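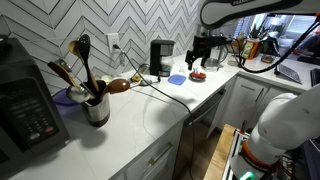
The spoon crock, in its spot next to the microwave

Wooden spoons: oil or leave alone?
Forum: Kitchen Gear & Care
Started September 8, 2020

pramard_pie
OK wooden spoon people, I need you! I've gotten really into taking care of my wooden tools this year and I'm having way too much fun with it. I now oil everything once a month with food grade mineral oil, let it sit overnight, and buff it in the morning with an old T-shirt. My oldest spoon came from my aunt Mei-kuen Kong, who stirred congee with it for years, and the handle feels like silk now. So — what does everybody use? Oil, wax, a mix of both? And does anyone sand first?

gritisel
Yes, sand first! 220 grit, then wipe the spoon with a damp cloth, let it dry, and sand again very lightly. The water raises the fuzz and the second pass takes it off. I did five spoons in one evening while listening to a ball game and was sorry when I ran out of spoons.

After that I use a beeswax and mineral oil mix I melt in a jar. One part wax to four parts oil. It smells wonderful.

lunach552
Going to be the grump. I've never oiled a spoon in my life. Wash, dry, back in the crock. They get greased every time you cook with them. My main one dates from 2000 and it's fine. A little flat on one side from scraping the pot, but I like it that way.

pramard_pie
lunach552, the flat side is the best part of an old spoon, I'm with you there! But don't yours get that dry gray look? Mine did within a month of tomato sauce season.

lunach552
Sure it's gray. It's a spoon.

jinlong_m
Woodturner here (Jinlong Meng, some of you know me from the bowls thread). Two things.

The species matters a lot. Maple and cherry are tight grained and will put up with lunach's treatment for decades. Beech is OK. The soft cheap stuff in multipacks soaks up water and fuzzes no matter what you rub on it.

Second, please no olive oil or corn oil. They never cure and they can go sticky and smell stale. Mineral oil doesn't cure either but it won't go rancid. Pure tung or walnut oil will cure if you give it a few weeks, and that's what I put on my own spoons. If there's a nut allergy in the house, skip the walnut.

gritisel
I have to disagree on the walnut oil, at least the grocery store kind. I tried it in May and the spoons were still tacky three weeks later. Threw one out. Maybe I put it on too thick?

jinlong_m
Too thick, most likely. Wipe on, wait 20 minutes, wipe off everything you can. Also some grocery walnut oil has additives that slow it down. Try the cold pressed kind and hang the spoons somewhere with moving air.

yu_in_the_kitchen
Can I ask about boiling? My mother-in-law boils hers to get the onion smell out and the water turns brown and it's kind of thrilling in a gross way. But the one I boiled cracked right down the bowl.

pramard_pie
Oh no, poor spoon. I use a paste of baking soda and lemon and leave it in a sunny window for the afternoon. Works great on garlic! Curry, not so much.

lunach552
Post 104 on this forum where I say the same thing: have one spoon for onions and one for jam.

jinlong_m
That's good advice and I hate that it came from the no-oil guy.

gritisel
Ordered cold pressed walnut oil. Going thin this time — will report back in a few weeks.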